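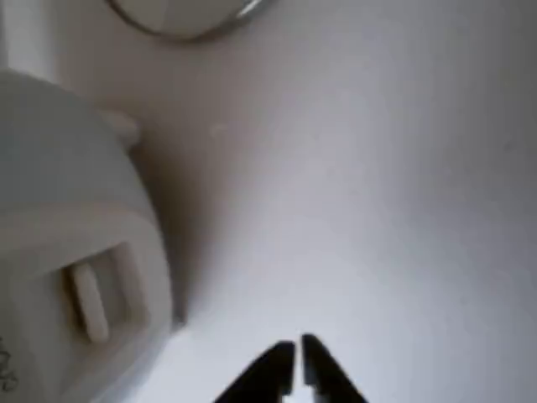 Home Status Tickets Knowledge Base Sign in

Filing transmission held: press release exhibit rejected at validation

July. Opened by Danuta Nowicki, Disclosure Operations, Clonetti
Reading time: 4 min

Environment
Drimum filing client, desktop build, with the Sezer conversion add-in. Issuer is Zutov. Form type 8-K, Items 5.02 and 9.01, one exhibit (99.1, press release). Test filing only. Live transmission is on hold until the test submission is accepted.

Symptom
The main document validates. Exhibit 99.1 fails with "unsupported character in text segment" and the whole package goes to Suspended. The client gives no line number. The cover page tagging passes with two warnings, both known and both harmless (trading symbol repeated, former address blank).

Steps already taken before opening
1. Removed and reattached the exhibit. Same result.
2. Reconverted from the source word processor file. Same result.
3. Submitted the main document alone, with 9.01 taken out. Accepted.
4. Submitted with last quarter's 99.1 in place of the new one. Accepted.

The fault is therefore in the new exhibit file or in how Sezer converts it. Credentials, filer ID and cover page are ruled out.

Update 1, 9:40 a.m.
Support asked for the conversion log with detail level raised. Attached. The log runs to 528 lines and the converter reports success on every one, so it does not see the problem. Only the validator in Drimum does.

Support also asked whether the release had been pasted from email. It had. Counsel sent a revised second paragraph in the body of a message and it was pasted straight into the draft. The rest of the text came from the template.

Update 2, 10:25 a.m.
Split the exhibit in half and validated each half as a separate test exhibit. First half fails, second half passes. Split the first half again. The failure is in the block containing the revised paragraph and the forward-looking statements heading.

Retyped the revised paragraph by hand. Still fails. This was not expected.

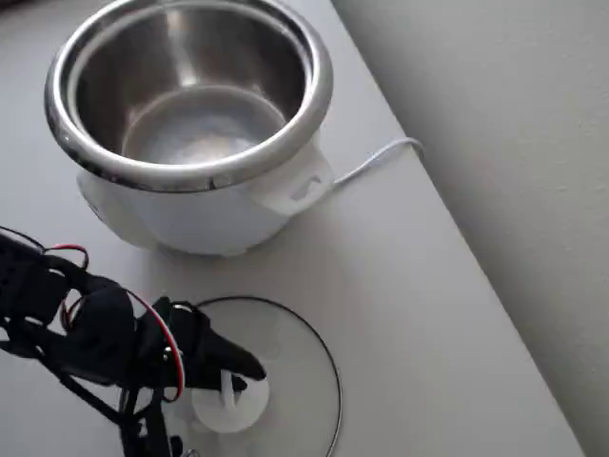 Retyped the forward-looking statements heading as well. Passes. Put the pasted paragraph back with the retyped heading: fails again. There are two separate bad characters in the block, one in the paragraph and one in the heading, and fixing either alone leaves the package suspended.

Update 3, 11:10 a.m.
Opened the converted file in a plain text editor with hidden characters shown.

Paragraph two: a zero-width space between the dollar sign and the amount ("$500 million"). Came in with the email text.

Heading: a line separator character where an ordinary line break should be. It is also in the Clonetti master template, in the same position. Last quarter's release used the older template, which explains why step 4 was accepted.

Neither character shows on screen or in print. The "find special characters" option in the Sezer add-in checks curly quotes, dashes and the section symbol. It does not check either of these.

Update 4, 11:55 a.m.
Cleaned file submitted as a test. Result: Accepted, both documents. Read the rendered exhibit against counsel's signed-off copy. Text matches, and the page breaks moved by one line on the second page with no effect on content. The signature block in the main document is unchanged, conformed signature present.

Zutov released the hold. Live submission sent at 12:20 p.m. and accepted. Well inside the four business day window for the 5.02 event.

Follow-up items
a) Master template corrected and saved under the same name. Anyone with a local copy should delete it and pull the new one. Releases drafted from the bad template and not yet filed need the heading retyped.
b) Text from counsel to be pasted as unformatted text. Note this does not strip a zero-width space. Run the character check below as well.
c) Character check: save the converted exhibit as plain text, search for U+200B and U+2028. Any hit should be deleted or replaced with a normal space or break before validation.
d) Request to Sezer: add both characters to the special character search. Logged as enhancement 69 on their side, no date given.
e) Request to Drimum: report position of the failing character. They say the validator can return up to 100 positions per document but the desktop client does not display them. Web client does. For the next suspended package, validate in the web client first.

Status
Resolved. Leaving the ticket open until item a) is confirmed by the other two filing desks.

Saturday: one desk confirmed. Waiting on the other.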